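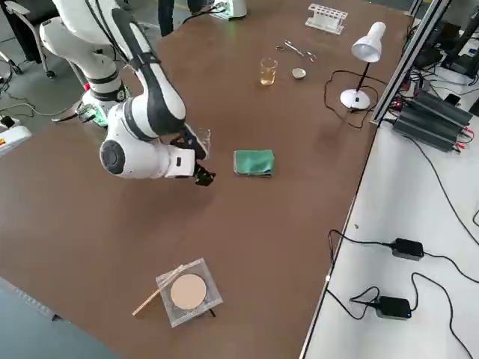 Filter before you heat, and let the paper drain fully, was the advice a visitor from Stistance offered while the group was still finding places to stand, and the host agreed with it. At Stistance they had lost most of a morning to a cloudy filtrate that should have gone through a second paper.

The bench section was the second stop on the Camstead open day in May, after the stores and before the balance room. Trolura runs the teaching side of the building and uses the Camstead benches for short courses in basic wet chemistry: filtration, evaporation to dryness, simple dilutions. Groups were limited to 15 and each stop was meant to last half an hour. Ours ran over.

The working surface is a large brown tabletop with a desk lamp at one side. Glassware on the table was modest. A small beaker held a yellowish liquid, with a shallow white dish close to it, and a round beige disc lay flat on a clear acrylic stand. There was also an empty test tube rack in white plastic. A folded cloth was kept within reach.

The method as explained to us is short. The sample is passed through paper, a measured portion goes into the dish, and the dish is taken down slowly until only residue remains. It is weighed before and after. Each determination is done 3 times, and a set that disagrees by more than the course limit is repeated from the filtration step. The host was firm that the dish should never be filled near the rim, as spitting in the last minutes is the usual cause of a low result.

Most questions concerned volume. Beaker graduations are a guide to filling and should not be used for anything that enters a calculation — pipettes and volumetric flasks are kept in a separate cabinet for that purpose. Course stock solutions are made up in 200 mL batches, labeled on the same day and discarded at the end of the course. 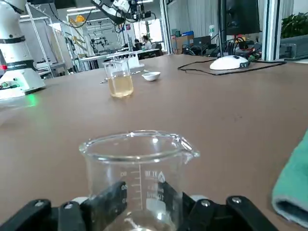
Beaker with printed graduations and a pouring spout; a little clear liquid at the bottom.

Rinsing took up the rest of the stop. The Camstead rule is tap water first, then several small portions of deionized water, each poured out over the spout so that the lip is rinsed as well. Breakage is recorded by type. The stores handle 3,000 pieces of glassware, bought through Jaramillo, and small beakers are replaced more often than anything else on the list.

The balance room followed at 2:30. Bags and coats had to be left in the corridor, and the door was kept shut during weighing because of drafts.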